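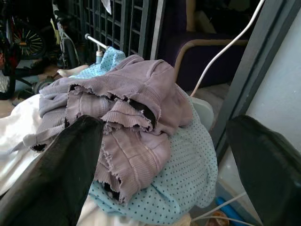 NOTES: PART 2, THE PILE

Start with the ribbed top. Ask who would mend those frayed edges and who would cut it up for rags.

Next slide — sorting before the wash.
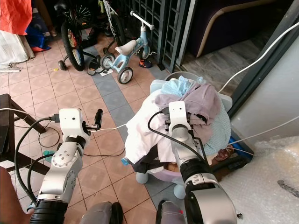
Laundry on a tiled floor, Jaltthorpe.

Pause. Mention the Gistside survey, 52 homes. Bikes and shoes share the wash space in 19.
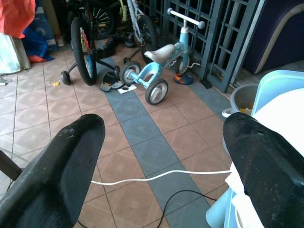 Urmas Venckus wrote back that hooks for the bikes come first, baskets later. Read that out slowly.

Last slide, then questions. 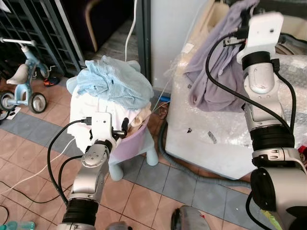

One reply asked whether delicates should wait for a separate load. Say yes.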